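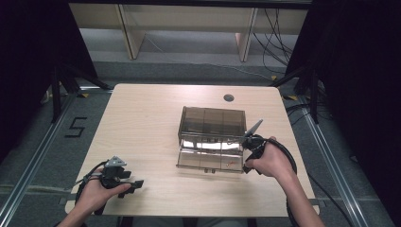

August, Stemwood room, started 9:40

Parts box day. Finally. Been putting this off since the move from Dultamton and the small stuff has been living in zip bags in a mug ever since.

Using the smoky brown one with the hinged lid, on the light table with the rounded corners. Good table for this, nothing catches a sleeve. Keep the small stuff away from the round hole near the back though. An M3 washer goes straight down it and then it's carpet, and gray carpet eats washers. Tape over the hole next time before opening any bags. Did not do this today. Lost a washer by 10.

Goal for today:
- decide who gets which compartment
- sort the Plakel hardware out of the general hardware
- labels that stay on
- lid. see below

The lid. Translucent brown looks nice and is a pain under these lights. You get a big white glare on the front panel and can't read through it unless you move your head. So labels on the inside floor of each compartment = useless with the lid down. Labels on top of the lid = fine until someone opens it and then they're facing the wall. Went back and forth. Decision for now: label on the lid AND a scrap of card standing up in the compartment. Ugly, works.

Front edge has the two little dark tabs. Left one feels fine, right one feels mushy. Not broken, I think it just isn't seated. Closed and opened it a bunch trying to feel the click. Sometimes clicks, sometimes doesn't. If it doesn't click, DO NOT pick the box up by the lid. Written on masking tape, stuck to the shelf, someone will ignore it, probably me.

Red mark inside the lower right compartment. No idea. Tried isopropyl on a swab, tried a fingernail. Might be marker, might be in the plastic. Leaving it, and actully it's useful, that compartment is now Plakel by decree. Red corner = Plakel. Don't put anything else in there.

10:20

Layout so far (hinge at the back, tabs toward you):

back row: washers, then nuts, then heat inserts
middle: M3 screws short, M3 screws long, M4 anything
front: zip ties (the tiny ones only), fuses, Plakel in the red corner

Fuses in the front because when you want a fuse you want it now. Zip ties don't love it, they spring up and stop the lid from closing. Coil them and put a rubber band on. The rubber bands will go brittle by winter, whatever.

M3 long: anything 12 and up. M3 short: 10 and under. There was an argument last month about where a 10 goes. It goes in short. Done.

Heat inserts: two kinds mixed together in the old bag, the Sotelo ones and the cheaper ones, and they are NOT the same outside diameter. Checked with calipers. Took forever. Sotelo ones are in the box now. Cheap ones back in a bag, bag marked CHECK FIT, on the lower tier of the wooden shelf. Don't merge them again. It looks like the same part until it melts in crooked and you've trashed a print.

Screws with blue stuff on the threads: separate. Those were pulled out of something and put back in with the new ones. Found a few with the hex rounded off too. Who keeps a stripped screw. In the trash.

11:05

Coffee. While waiting for the machine looked up replacement dividers. Sotelo sells them loose but only in a pack that costs nearly as much as the whole box. So no. If a divider cracks we cut one out of scrap acrylic. Measure the existing one first, write the number HERE: ______ (didn't do it, calipers were back in the drawer)

Back at it. Tried the tip-over test with the lid down: tilt the box up on its back edge, hold, set it flat, see what moved. Washers migrated. They get under the divider, there's a gap at the bottom, small but a thin washer finds it. Nuts fine. Screws fine. Inserts fine. Zip ties fine obviously.

Options for washers
1. glue the dividers in. No, want them movable
2. put washers in their own little tin inside the compartment
3. bead of hot glue on the divider foot, peels off later

Went with the tin. It was a mint tin and it fits but it's tall, lid touches it. Had to leave the tin lid off, so if the box goes upside down it's all over anyway. Hot glue next time I have the gun out.

Also: carry the box flat. Both hands. It's not a toolbox.

11:50

Room notes while I'm writing.

The cable bundle hanging off the right end of the back shelf needs to go up on a hook. It drapes all the way to the carpet and I've put a heel in it more than once. Black cables on gray carpet you'd think you'd see them. You don't. Hook order goes on the next list, the big J kind, screw-in, not the adhesive. The adhesive ones let go in the heat last August and took paint with them.

Rails on the floor: step over, don't step on. And the yellow and black tape by the back corners of the table is where the table goes. If somebody slides the table to vacuum, put it back to the tape. I had to shove it back this morning, wasn't far off but far enough to annoy me.

The number 5 on the carpet is lifting at one end. Black tape on carpet never holds. Pressed it down with a shoe. Will lift again. Needs the cloth tape, we have one roll left, it's in the drawer with the curtain clips.

Curtains: fine. Leave them hanging as they are, they cut some of the glare. Would be worse on that lid without them.

Want a second shelf tier cleared for boxes. Right now the lower tier is overflow for everything. If this box works out I'd buy more of the same, same size so they stack, and give Plakel its own and stop squeezing it in the corner. Tried stacking with the other brown one from Dultamton, they stack but they slide, the tops are slick. Bit of shelf liner between them. We have that, kitchen end, under the sink.

1:15 pm

After lunch. Opened the box cold, tried to find things without looking at the map. Fair test, I'd eaten a sandwich and forgotten everything.

- fuse: right away
- M3 short: right away
- M3 long: went to short first. Cards look the same. Redo with LONG in caps and a line drawn to length
- nut: ok
- insert: ok
- zip tie: rubber band had come off, of course

One thing, hinge side. If the box is turned the wrong way around you lift at the hinge and nothing happens and you pull harder. Did that. Stuck a strip of masking tape along the front edge between the tabs, wrote FRONT on it. Looks dumb. Keep it.

Right tab again. Pushed it in with a thumb near the tab, not in the middle of the lid, and it seated. So the trick seems to be pressing on the side, directly over the tab. In the middle the lid flexes and the right one rides up. Someone else try this before I call it a rule. Could be just me.

Opening: lift from the side of the lid near the front, not from the middle. Middle flexes. Same story as closing.

Labels: the printed ones from the label maker peel off this plastic at the corners after an hour. Wiped with isopropyl first and that helped on the ones I bothered with. So wipe first, all of them. Redid 3 of them, the rest tomorrow. Clear tape over the top made it look cloudy and I took it off again.

2:30

Leftovers with no home:
springs, loose, from the old pen drawer
one bag of standoffs, mixed, brass and nylon
small key, no tag. Not the cabinet. Not the bike lock. Left on the lower shelf in a dish
a handful of crimp ends, the wrong size for our crimper, why do we have these
8 rubber feet, sticky backed, keeping these for the box itself actually, it skates around on the wood

Put 4 feet on the bottom of the box. Much better. One-handed opening is possible now, before it just slid away from you. Put them a bit in from the corners so they don't catch when stacked. That may have ruined the stacking with the shelf liner. Check.

(later: it did. feet land on the label strip of the box underneath. Move the labels toward the hinge)

To do
- hot glue on divider feet, washers first
- LONG card
- wipe + relabel the rest
- measure divider for a spare
- J hook for the cable bundle
- cloth tape on the 5
- standoffs, split brass from nylon, 5 mins, somebody bored
- ask for price on more boxes from Sotelo, same brown, not the clear. Clear ones scratch up and look filthy in a month
- tape over the table hole BEFORE the next sort

Plakel count is not done. Just dumped it all in the red corner, screws and the little brackets together. Brackets are a tight fit, they stand on edge. If the lid won't go down, it's a bracket.

Washer still missing. Looked under the table with a flashlight, magnet on a stick, nothing. If it turns up it goes in the mint tin.

Stopping at 3:10, need the table for something else. Box is going on the back shelf, top, FRONT strip facing out.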